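# 第3章 グリッパを比べる

前章では、アームの可搬質量とリーチから機種を絞り込む手順を扱った。本章では、その先端に付けるグリッパを取り上げる。同じアームに同じ制御器をつないでも、指の形状と開閉幅が変われば、できる作業の範囲は大きく変わる。カタログに載っている把持力と質量だけで選定すると、現場に入れてから指を作り直すことになりやすい。

## 3.1 硬い物と柔らかい物

グリッパの評価には、長いあいだ金属や樹脂のブロックが使われてきた。寸法が決まっていて変形せず、誰が測っても結果がそろうからである。ブロックの把持では、指の平行度、把持力、位置の繰り返し精度がそのまま成績に表れる。

一方、家庭や事務所の作業で扱う物の多くは変形する。布、紙袋、ケーブル、ごみ袋などがその例である。薄いフィルムをつまむには指先が閉じきったときの隙間が問題になり、袋の口を広げるには二本の腕の協調が必要になる。把持力が大きければよいわけでもなく、強くつまんだまま腕を引けばフィルムは伸び、やがて裂ける。

本章では、ごみ箱の袋を扱う作業を共通課題とする。平行グリッパを付けた二本のアームを使い、箱の縁にかぶせた袋に左右から指先を近づける。黒い袋は光の反射が一様でなく、しわの位置も毎回異なるため、指だけでなくカメラの評価にも使える。

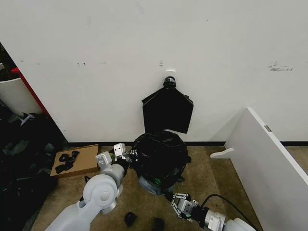 この課題の選び方にはHélène Ouelletから異論が出ている。袋は一枚ごとに状態が違いすぎ、グリッパの差を見ているのか袋の差を見ているのか区別できない、比較に使うならまずブロックで順位を付け、袋は最後の確認にとどめるべきだ、というものである。

指摘には理由がある。ただし、ブロックで付けた順位が袋でも保たれるとは限らない。本書では両方を行い、順位が入れ替わった場合にはその原因を調べる、という立場をとる。袋のばらつきについては、同じ銘柄の未使用品を使い、かぶせ方の手順を決めておくことで小さくする。

## 3.2 比較の条件

比較するグリッパは3種類である。以下ではそれぞれを次の名で呼ぶ。

- **Oritz型**：平行開閉、平らな指
- **Kevau型**：平行開閉、指先に薄いゴムを貼ったもの
- **Galanis型**：リンク式、指先が対象に沿って傾くもの

アーム、制御器、カメラの位置は全条件で固定する。グリッパを交換したときは、必ず手先の座標を校正し直す。交換後の校正を省いたために、指の長さの差を性能の差と読み違えた例は多い。

各グリッパにつき、操作者を替えずに15回の試行を行う。試行の順序は無作為とし、一つのグリッパを続けて試さない。遠隔操作では操作者の慣れが結果に強く影響し、後に試したものほど有利になるためである。練習の試行は別に設け、記録には含めない。

## 3.3 記録する項目

成否だけを記録した表は、あとから使い道がない。少なくとも次の項目を残す。

1. 最初の接触から把持が成立するまでの時間
2. つまみ直しの回数
3. 袋の破れの有無と、その位置
4. 左右の腕の干渉の有無
5. 手首のカメラから指先が見えなくなった時間

5番目の項目は見落とされやすい。幅の広い指は安定してつまめるが、手首のカメラの視野を塞ぐ。操作者が指先を見失えば時間は延び、それは把持力とは関係のない遅れとして表に残る。

なお、手首まわりのケーブルの取り回しも条件の一部である。腕を大きくひねる姿勢ではケーブルの張りが動作を制限するので、余長と固定位置を試行の前に書き留めておく。

次節では、まずブロックを使った予備試験の手順を示す。章末の演習では、読者自身の装置で同じ表を作成する。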